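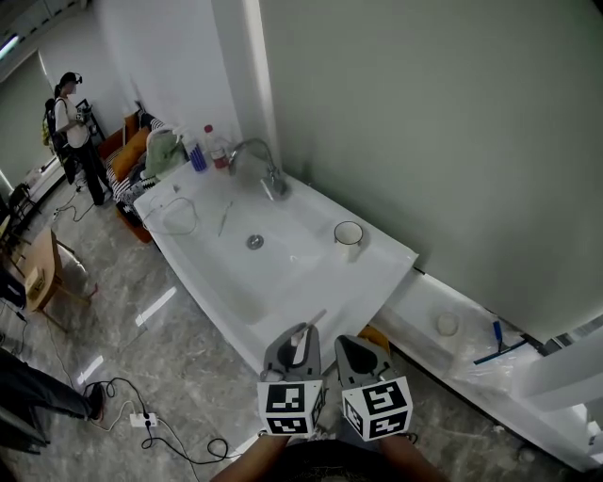
*Sink basin and chrome faucet, Altwood building*

**Altwood Tenants' Association – Minutes, December 31, 2025**

**1. Minutes of the previous meeting.** Approved without changes.

**2. Water charges.** The Brovance invoice was reviewed. The board approved payment of $400 and disputed the remaining $50 – a late fee applied in error.

**3. Plumbing contract.** Bids from Sanico and Tsoukalas were compared. Sanico was selected, with a spending limit of $500 per visit. Motion carried.
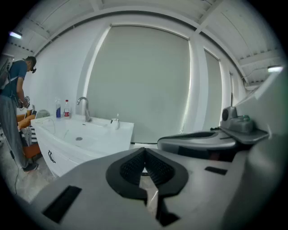 **4. Washroom improvements.** Members discussed whether to replace fixtures now or wait until July. The white washbasin cabinet will stay in place under either plan, and the mottled gray floor is to be priced separately. Decision deferred.

**5. Notices.** Residents of Unit 21 requested written notice before any water shutoff. Agreed.

Meeting adjourned.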